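Home Contents Previous Next Index

Print this page E-mail this page

Tiditz Course in Household Textiles

Chapter 26
Flattening and Folding on a Table

Terms introduced in this chapter: working face, work field, margin, datum edge, bunch, false crease, pinch, hold-down, drape, relief.

Earlier chapters dealt with sorting, washing and drying. The present chapter takes up the item after it has left the dryer or the line and before it goes into a drawer or onto a shelf. The work has two stages. In the first, the item is brought from a bunched condition to a flat one. In the second, it is folded to a stated size. Most faults found in a finished stack come from the first stage, and the chapter gives more space to it for that reason.

The chapter covers knit and woven items light enough to be moved by a pinch at one point. Bed sheets, quilts and curtains need a different method and are taken up separately. Ironing is assumed to be complete or not required.

26.1 The work surface

A table used for folding should be smooth, dry and level. A bare tabletop is acceptable if it has no open joints or raised grain. Where it has either, a sheet or cloth is laid over it and pulled flat before any item is placed on top. A wrinkle in the cover will show as a ridge in a light knit and is easily mistaken for a crease in the item.

The cover may be plain or patterned. A plain white cover gives the least contrast with white and pastel items, and their edges are hard to find on it. A small, irregular, multicolored pattern such as a terrazzo print shows an edge clearly, as the pattern stops where the item begins. Stripes and checks are less suitable. They offer the eye a straight line that may not agree with the edge of the item, and a worker tends to square the item to the print.

The free area in which an item can be spread is called the work field. For the exercises in this book the work field is taken to be 60 cm deep, measured from the front edge of the table. Objects that must stay on the table are moved to the margin, meaning the strip between the work field and the edges of the tabletop. Objects in the margin should be stable enough not to roll or tip when fabric is drawn past them. Tall objects are placed at the back or at the side opposite the worker's stronger hand.

Fabric that hangs behind or beside the table, such as a curtain, should end above the work field. If it touches the surface it can be caught up with the item during a turn.

26.2 Light and shadow

General room light is adequate for flattening dark items. Pale items need more. A level of 600 lux at the table is used throughout this course, and the lamp should be placed so that its light reaches the fabric at a low angle. Low light raises a small shadow behind each crease. Light from directly overhead flattens the appearance of the fabric, and on a white surface it may wash out detail altogether.

Two kinds of shadow have to be told apart. A crease shadow is narrow, follows the fabric and moves when the fabric is moved. A cast shadow comes from something above the fabric. It is usually broad with a fairly regular outline, and it stays where it is when the fabric beneath it slides. A cast shadow lying across the middle of a pale item can hide a real crease. The item should be turned or the lamp shifted before the surface is judged flat.

26.3 The item in its first condition

An item taken from a pile is seldom bunched evenly. One corner or side is often already smooth and square while the opposite side is creased and drawn in. The square portion is worth keeping. It supplies the datum edge, the straight edge to which the remainder is aligned, and it should be disturbed as little as possible while the rest is opened out.

Printing on the fabric is a useful guide to hidden folds. A logo or a line of lettering has a known shape. Where it appears curved, interrupted or partly missing, a fold passes through or over it. If only one letter of a word can be read, the rest of the word is inside the bunch, and the worker knows on which side to begin.

Printing also serves to tell the outer face from the inner face on thin fabrics, but only when the print is dense. A light print may show through from the back and mislead. The seam allowances are then checked instead.

26.4 Pinch, hold-down and drape

Three states of the fabric recur in every procedure in this chapter.

Hold-down. Pressure is applied from above so that part of the fabric cannot move against the table. The pressure should be spread over a small area and set inside the edge, away from buttons, transfers and loose threads. A hold-down applied directly on a bunch fixes the creases in place and should be moved to smooth fabric as soon as smooth fabric is available.

Pinch. A fold of fabric is closed between two opposed faces. The depth of the pinch determines how many layers are taken. A shallow pinch takes the top layer and leaves the lower one on the table. A deep pinch takes both, which is wanted for lifting but not for separating. Before closing, the faces should be parallel and the gap between them open and clear.

Drape. Fabric raised at a single point falls away from that point in a cone. The folds of the cone are narrow at the grip and widen with distance. Small flaps may stand out beside the grip where an edge has been caught. A drape is a temporary condition and is used to let a bunch open under its own weight.

The figures should be read together with the definitions given here.

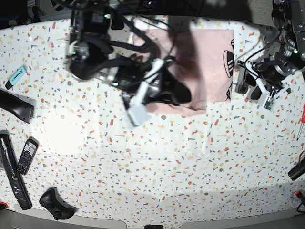
Figure 26.1. Pale pink cloth with a smooth, square upper right part and a bunched lower left part.
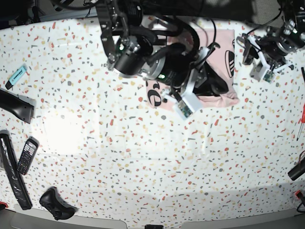
Figure 26.2. Wrinkled pink cloth. The letter near the lower left corner belongs to lettering mostly folded out of view.

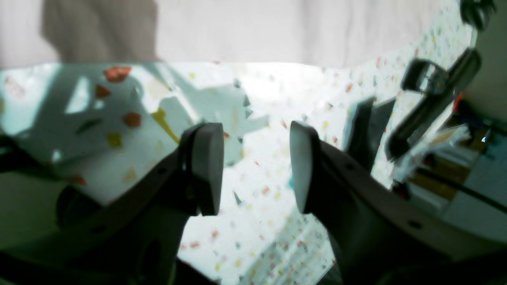 Figure 26.3. Open gap over a speckled work surface.

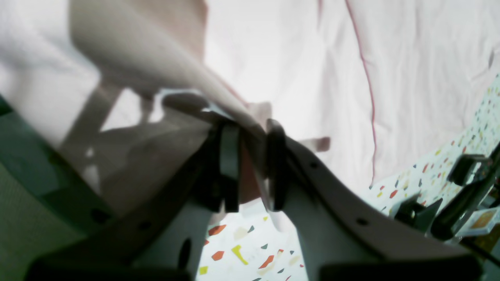
Figure 26.4. Pinched fold, with the cloth narrowing into the grip point.

26.5 Procedure for flattening

The following order is recommended for a single light item. The steps are numbered for reference in the exercises.

1. Place the item in the center of the work field with its smoothest side away from the worker.

2. Identify the datum edge. If no straight edge is visible, lift the item once at any corner, let it drape, and lower it again.

3. Apply a hold-down on smooth fabric near the datum edge.

4. Pinch the outermost corner of the bunched side. Take the top layer only.

5. Draw the corner outward along the table. The fabric should slide and should not be raised clear of the surface except to pass over a seam.

6. Release, and repeat with the next corner.

7. Sweep from the datum edge toward the worker with light, even pressure. Do not sweep across a transfer print.

8. Check both faces. Turn the item over by its datum edge and repeat step 7 if the under face is creased.

Step 5 is the usual source of error. If the pull is directed away from the table, the bunch travels with the corner and is laid down again in a new place. If it is too quick, the hold-down slips and the datum edge is lost. An item that has lost its datum edge is returned to step 2.

Knits should be drawn out only until the crease disappears. Further pull stretches the fabric, and the item will not match others of the same size when stacked. Woven items have less give along the thread than across it, and a slanting pull will distort them.

26.6 False creases and relief

A false crease is one made during handling. It commonly forms beneath a hold-down that has been left in place while the fabric around it was moved, or at a pinch that was closed too firmly. False creases are short, sharp and isolated. They lie at the grip points, so their position identifies their cause.

Relief is the short interval allowed between releasing the fabric and folding it, during which shallow false creases open on their own. At the Lullureck training laundry relief is set at 2 minutes for cotton knits. Trainees use the time to flatten the next item on a second table. Creases still present after relief are treated as real and smoothed by hand.

26.7 From flat item to fold plan

Once the item is flat its outline is compared with the finished size. The fold plan states the number of folds, their order and the edge that will face outward in the stack. Plans for rectangular items begin with the long dimension. Plans for shirts begin by bringing the sleeves inside the rectangle of the body, after which the item is handled as a rectangle.

Towels are folded so that the folded edge faces outward. Printed items may be planned so that the print remains on an outer face, which helps in finding the item later but exposes the print to rubbing. The Gevmont plan sheets reproduced at the end of this unit give both versions and leave the choice to the user.

Cloth bags are planned with the handles laid inward over the body before the first fold. Handles left outside will catch when the stack is moved.

Preparation for Exercise 26A

Set up a table with a covered surface and a work field of the stated depth. Move all objects to the margin. Select one light item with visible printing, bunch it loosely and place it in the work field. Before touching it again, sketch its outline and mark the probable position of each hidden fold as judged from the print. Carry out steps 1 through 8 and compare the result with the sketch.

Contact | Copyright Arnardóttir Educational Publishing | Back to top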